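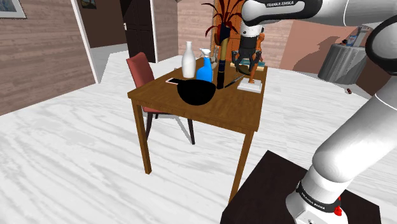
1/ Teleop notes, simulated Franka, dining table task. Posting these before I forget the settings.

2/ Task: pick the figurine up by its base and set it down on the left side of the table. The knife, spray bottle and pan or bowl stay where they are. Touching any of them voids the demo.

3/ Input is a handheld controller mapped to gripper position. Wrist rotation is locked for the first 2 seconds. Without the lock, people twist on the way down and the fingers land crooked.

4/ Florencia Daza drove the first batch at Clindwood. 10 attempts, 9 kept. The void one clipped the knife handle on approach.

5/ Kept demos come to 2634 time steps after trimming idle frames at both ends. Pauses in the middle stay in. A pause before closing the fingers is part of the skill.

6/ Scaling is the setting that mattered most. At 1:1 hand motion the arm overshoots the base. At half speed Florencia stopped correcting and the paths got shorter.

7/ Next batch starts from the same arm pose with the figurine moved closer to the tray or book. Bustton gets the files in January. Same controller, same scaling.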